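招人啦：Surness 旧木地板修复组，招修复工、学徒和一名现场协调
工作地点：Sarkley 及周边　　全职为主，协调岗可谈四天工作制 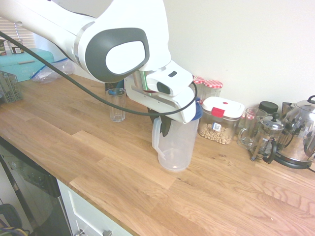
Ezequiel Trujillo

先说我们想找谁。如果你趴在地上看过一块老橡木板的纹路，看得忘了膝盖疼；或者你在别的工地干了几年铺装，总觉得赶工赶得太狠，想把一间屋子从头到尾好好做完一次，那请接着往下看。这次一共开放三个岗位：旧木地板修复工，学徒，还有一名现场协调。修复工和学徒都不止招一位，遇到合适的人我们愿意多收。

Surness 做的事情很窄，就是老房子里的木地板。拆旧、补板、找平、打磨、填缝、上油或者上漆，有时候连楼梯踏步和门槛一起做。厨房卫生间的整体翻新我们不接，墙面和水电也不碰，这些交给合作的施工队。窄有窄的好处，大家聊起天来三句话不离木头，新来的人听上两个月，耳朵就已经学会一半了。

我在组里负责排期和带新人，以前也是修复工，现在每个月还是会抢着去工地干几天（抢得过的话）。这份招聘启事是我自己写的，写得长了点，干脆把平时面谈时大家会问的都放进来，省得你跑一趟才发现不合适。

我们在做什么样的活

大多数客户住在战前盖的公寓和联排房子里，地板少则几十年，多则上百年。有人字拼，有长条企口板，也有早年间便宜的松木板，上面压着一层又一层地毯胶、油毡胶和不知道哪一任房主刷的棕色漆。客户找来的时候，常常已经有人劝他们全部拆掉换新的了。我们去看，能留的就留，留不住的再说换。

今年最大的一个项目在 Villaseñor 大楼，一栋老办公楼改回住宅，我们负责其中的木地板，面积是 2,000 平方米，排在 February 之后陆续进场……好吧，二月之后，我看排期表看多了，月份总是顺手写成表格里的样子。楼里的人字拼是同一批料，每层的磨损却完全不一样：走廊中间凹下去，靠窗的地方被太阳晒得发白，有几间屋子当年装隔墙，直接在地板上打了一排孔。这种活做起来特别有意思，你得先把每间屋子的脾气摸清楚，再决定从哪块板开始。

除了这个大项目，平时的活以普通人家为主，一间卧室，一条过道，或者客厅加餐厅。住着人的房子居多，所以防尘、收工清理、跟住户打招呼这些事，我们看得跟打磨一样重。

岗位一：旧木地板修复工

你会做的事情：
跟着现场负责人去看旧地板，用探针、水分仪和自己的膝盖判断哪里空、哪里潮、哪里只是吵。
小心拆下松动的板，编号，清理企口和旧胶，能用的装回去。
从旧料库里挑颜色和纹理接近的板补进去，尺寸不对就自己修。
检查和加固龙骨，处理响声。响声这件事要有耐心，有的钉一颗螺丝就好，有的要找一个下午。
操作带式、盘式和边角打磨机，分道次打磨，边角和暖气片底下用手工刮。
填缝、除尘、染色打样、上硬蜡油或者水性漆。
跟客户讲清楚他们接下来几天能走哪里、不能走哪里。

希望你有的：
做过木地板铺装、打磨，或者家具、门窗修复，年限我们不设死规定，带上你做过的东西的照片来聊就行，好看的和做砸的都欢迎带。
看得懂简单的平面图，会量，会记。
能跪，能蹲，能搬机器上楼。老房子大多没有电梯，打磨机拆开来也还是沉，这个请务必想清楚。护膝我们配，好的那种。
愿意说“我没见过这个，等我问一下”。这句话在我们组里很受欢迎。

如果还有下面这些，会很加分：会磨刮刀；懂一点老式拼花的排法；能开手动挡货车；用过 Javel。

Javel 是我们自己用的调色记录本，最早真的是一个本子，后来搬到了平板上。每做一块打样板，就把木种、砂纸道次、染色配比、上了几遍油记进去，下次遇到差不多的地板就能翻出来参考。没用过完全没关系，学起来一个上午就够，难的是坚持每次都记。

岗位二：学徒

完全没有经验也可以来，这一条我想放在最前面。组里现在手最稳的几个人，进来之前分别在面包房、书店和学校食堂干活。我们看的是你愿不愿意慢下来，愿不愿意把同一个动作做很多遍，每一遍都看看跟上一遍有什么不一样。

学徒期的前 90 天是互相了解的阶段，全薪，有固定的师傅带。头几周基本不碰大机器，先从这些做起：

清理旧板。用刮刀和刷子把企口里的老灰老胶弄干净。听着枯燥，可是你会在这里学会认木头，橡木、山毛榉、松木、落叶松，手上的感觉全都不同。
吸尘和铺保护。怎么封门缝，怎么铺走道，怎么让住户晚上回家不会一脚灰。
手工刮和手工磨。边角、踏步、门槛，都是练手的好地方。
跟着看打样。同一种油擦在不同的板上，颜色能差出一大截，第一次看到的人多半会“哇”出来。

之后开始上边角机，再上盘式机，最后才是带式机。大机器在旧料库后面的练习地台上学，地台是用淘汰的板子拼的，磨出坑也不心疼。每个人都在上面磨出过坑，我磨的那个坑现在还在，师傅们拿它当教材，讲完“停机前一定要先抬滚筒”就指给新人看，已经指了好几年了。

学徒期总长看个人进度，一般到你能独立负责一间普通卧室为止。中间有两次正式的谈话，聊聊学到哪里了、还想学什么，工资也在这两次谈话里往上调。想考职业证书的，培训费和考试费由公司出，去上课的日子照常算工时。

年龄没有上限。去年来过一位转行的朋友，孩子都上大学了，如今在组里专做楼梯。未成年的朋友请先完成义务教育，再由家长陪着来看看工地，我们很乐意带你们转一圈。

岗位三：现场协调

这个岗位适合喜欢把事情理顺的人。你手上会同时有几处工地，每处都在不同的阶段：一家刚拆开发现底下有潮气，一家在等油干，还有一家的沙发没人搬，打磨组已经在楼下了。你的任务是让这些事情对得上。

日常包括：
接客户的电话和邮件，约上门看地板的时间，把现场情况整理成一页纸。
跟修复工一起做报价。我们的报价分项写，拆、补、磨、涂各是多少，客户想省哪一项可以一起商量。
排人、排车、排机器。
跟施工队和物业对接，尤其是停车、用电和安静时段。
追材料。油、漆、砂纸、旧料，缺了哪一样第二天都开不了工。
完工后一个月给客户打个电话，问问地板怎么样，顺便提醒他们别用湿拖把。

需要你会用表格，字写得清楚，电话里能听出对方是真的没问题还是在客气。最好在装修、物业或者搬家这类行业待过，知道工地上的一天是怎么过的。前一个月我们会请你每周去工地待上一两天，穿工装，戴护膝，真的干活。以前的协调同事都说这一个月最管用，后来排工时再也不会把一条楼梯排成半天。

这个岗位可以谈四天工作制，也可以有一天在家处理文件。

工资、工时和那些实际的问题

修复工和学徒的工资按本地木工行业的等级走，在等级之上我们另有技能津贴。具体数字在第一次电话里就会告诉你，不用等到最后一轮。协调岗同样如此。

入职时每人有一笔 1,110 欧元的个人工具款，拿去买自己顺手的手工具，刮刀、凿子、锤子、角尺都行，买了就是你的，离职也带走。大机器、吸尘器、防护用品、工装和工鞋由公司配，用坏了换新的，不从任何人身上扣。

每个人每年还有 200 欧元的学习费，怎么花比较自由。有人买书，有人报了磨刀课，有人攒着买票去看外地的老宫殿地板，回来给大家讲了一中午拼花，饭都讲凉了。

早上七点半在仓库集合，装车，喝咖啡，出发。下午四点收工，收拾干净再走。偶尔有涂漆的活得拖晚一点，湿边不等人，这种时候多出来的时间可以记加班费，也可以换休息，你自己选。晚上和节假日原则上不开工，住着人的楼里，邻居也要过日子。

午休一个小时，真的是一个小时。仓库有个小厨房，不去工地的日子大家常常一起做饭。在工地上就各吃各的，或者派一个人去买。

粉尘的事情多说几句。所有打磨机都接集尘，手工打磨也用带吸尘的工具，口罩按脸型试戴，每人有自己的型号。含溶剂的老式漆我们已经不用了，碰到旧漆、旧胶成分不明的，先取样送检，结果出来之前那间屋子不动。工期紧的时候也照这样办，客户那边由我们去解释，不会让在现场的人为难。听力防护也一样，戴着。膝盖和腰，每年安排一次检查，理疗师会来仓库教大家怎么起身、怎么搬东西，第一次上课时我才发现自己蹲了这么多年都蹲错了！

说说团队

Surness 的创办人是 Abundio Arellano，他年轻时在船上修甲板，后来上了岸，改修屋里的木头。现在他主要管旧料库。旧料库是我们最得意的地方，从拆房现场、学校体育馆、停业的舞厅收来的板子按木种、厚度和年代码在架子上，有人说像图书馆，我觉得比图书馆好闻。要是你来面谈，Abundio 多半会拉着你看他最近收到的料，请给他留点时间。

工地上一般两到三个人一组，老手带新手，组合会轮换，这样每个人都能看到不同的做法。填缝这件事，组里就有两派，一派用木屑加胶，一派主张能嵌木条就嵌木条，争了很多年，各有各的道理，你来了可以选边，也可以中立。

语言方面，工地上中文、西班牙语和英语混着说，图纸和材料单上三种都有。能说其中一种，另外两种肯学几个词，就够了。“慢一点”“抬”“小心脚下”这几句，大家第一天就会了。

我们欢迎任何背景的人来申请。组里有女工匠也有男工匠，有做了半辈子的，也有刚毕业的。工装从小号到大号都备着，女款裤子今年换了新的牌子，口袋终于放得下卷尺。如果你有身体上的特殊情况，又很想做这一行，先来聊，有些活可以坐着做，旧料库和打样间也需要人手。

做一间屋子大概是什么样子

没做过的人常常问，地板修复一天到晚到底在干嘛，我拿一间普通的客厅讲讲。

第一天基本不开大机器。先把踢脚线编号拆下来，门卸了，洞口封好，然后几个人跪成一排，从窗边往门口敲。声音发空的贴一种颜色的胶带，松动的贴另一种，要换的再贴一种，敲完以后整个地面花花绿绿的，客户进来总要愣一下。接着清钉子。钉子要么起出来，要么冲下去，漏掉一颗，砂带就报销一条，所以这一步谁也别催谁。

第二天补板。去旧料库挑料的人得记住那间屋子的光线，同一块橡木在仓库灯底下和在朝北的客厅里完全是两个颜色，有经验的同事会带一块原来的碎板去比。补好以后要等胶，等的时候就去处理龙骨，或者在门厅里修踏步。

然后才轮到打磨。粗砂先斜着走，把高低差找平，再顺着纹理走。人字拼麻烦一些，纹理朝着两个方向，后面几道要换盘式机。每道之间吸尘，拿斜光灯贴着地面照，什么痕迹都藏不住。第一次用斜光灯检查自己的活，心里都会凉一下，别怕，大家都凉过。

填缝那天屋里味道很好闻，木屑的香气。干透了再磨最后一道，吸尘，擦，再吸。打样板这时已经在屋里放了一两天，客户早上看过，晚上开灯也看过，定下颜色，签字，上油。油要擦得薄，两个人配合，一个上，一个收，倒退着往门口走，最后一步踩出门外，把门轻轻带上。我干了这么多年，最喜欢的还是这一步。

装踢脚线、挂门、交保养说明，就是后面的事了。保养说明是一张纸，字很大，第一行写着椅子腿要贴毛毡。

常有人问的

没有驾照可以吗？可以，修复工和学徒都不强求，每个组里有一个人能开车就行。想考的，学徒期满以后公司可以分担一部分费用。

住得远怎么办？仓库在 Sarkley 火车站后面，走路几分钟，自行车可以放进库房里。如果工地离你家更近，提前说一声，可以直接去工地，不用绕到仓库来。

需要出差吗？很少。偶尔有外地的老房子请我们去做，通常一去就是一整周，自愿报名，住宿单人间，另有补贴。有孩子或者要照顾老人的同事从来不去，没有任何影响。

会不会冬天没活？恰好相反，我们冬天最忙，施工队的室外活停了，屋里的活全涌过来。夏天反而松一点，长假大多排在那时候，旧料库的盘点也在夏天。

对粉尘过敏能做吗？先跟医生聊，再跟我们聊。有几种木头，特别是某些热带硬木，确实会让人起疹子，遇到那种地板，我们会调整人手。

我做过地板，可是一直做的是复合地板，算经验吗？算。量尺、排板、收边的功夫是通用的，打磨和补板可以从头学。你大概需要改掉的是速度，这个听上去像开玩笑，每个从那边过来的同事却都花了一阵子才慢下来。

能先来看看再决定吗？当然可以，我们很喜欢有人来看。提前写封信，我们安排你跟一个上午的工，只看不干，咖啡管够。

面谈怎么进行

第一步，电话，二十来分钟，互相问问题，工资也在这时候说。

第二步，来仓库。应聘修复工的朋友会拿到一块旧板和一个缺口，请你把缺口补上。工具随便用，时间给足，旁边有人陪着，随时可以问。我们想看你怎么下手、怎么量、卡住了怎么办，补得是不是天衣无缝倒在其次。学徒这一步是清理几块旧板，再跟大家吃顿午饭。应聘协调的朋友会拿到一周的假想排期，里面埋了几处打架的地方，请你理一理，讲给我们听。

第三步，跟工一天，这一天付工资。结束以后你和小组各自想一晚上，第二天通电话。不管结果怎样都会给你答复，并且说清楚理由，我自己以前找工作，最受不了投出去就没有下文。

怎么申请

写几段话就行，讲讲你是谁，现在在做什么，为什么对旧地板感兴趣，想应聘哪一个岗位，最快什么时候能来。简历有就附上，没有也不要紧。做过的东西请附几张照片，手机拍的足够。语音留言也可以，有些人说话比写字清楚得多，我很理解。

请不要花钱去做精美的作品集，也不必附证件照。

申请可以寄到或者直接送到 Surness 仓库，门口有个木头信箱，写明“地板修复组，Ezequiel 收”。也可以用网站上的联系表格，主题选“招聘”。我每天早上出工之前看一遍，一般几天之内就会回。如果过了十天还没动静，请再敲我一下，多半是我在工地上，手上全是油。

名额招满之前一直有效。Villaseñor 那边二月以后就要进场，希望能赶上这个项目的朋友早点来信，这样进场之前还来得及在练习地台上磨几天。

顺便问一句：如果你自己不找工作，家里却有拆下来的老地板不知道怎么处理，也请跟我们联系，Abundio 会开车过来看。哪怕只有一小捆也好，钉子不用拔，别淋雨就行。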